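Print this page | E-mail this page
Filed under: Home & Garden > Furniture > Care and Cleaning

Faint gray marks on a white tabletop

Posted by Clomeck

I should be grateful for advice on the care of a white work table, purchased in September. The surface has a matte finish and has developed faint gray marks that ordinary dish soap does not remove. The seller, Lusano, has not answered my two letters.

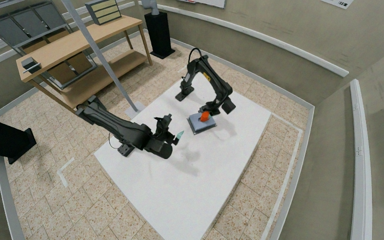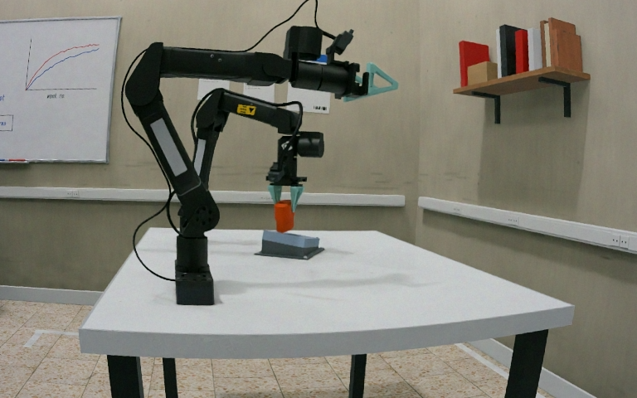
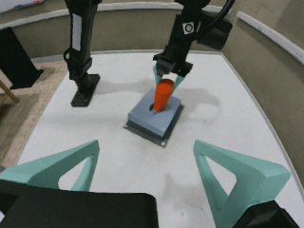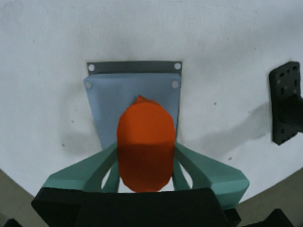
The marks are most noticeable after 10 in the morning, when the sun reaches that side of the room. I have so far avoided bleach and abrasive powder. Please advise whether either is permitted on a painted finish, and whether wax would be of benefit afterward.

Svetozár Šťastný

Neither product is recommended. Abrasive powder dulls a matte finish permanently, and bleach may turn white paint yellow. Kindly proceed as follows. Dissolve one teaspoon of baking soda in a cup of warm water, apply with a soft cloth, and wipe in one direction only. Rinse with clean water and dry at once. Test first on the underside – a patch the size of a coin is sufficient. Wax should be omitted, as it leaves shiny areas on matte paint.

Flostel937

Melamine sponge. Press lightly.

Oravec

I would add that a sponge of that kind is itself a mild abrasive and should be reserved for stubborn marks. Written requests to a seller should always quote the order number – mine went unanswered until I did so.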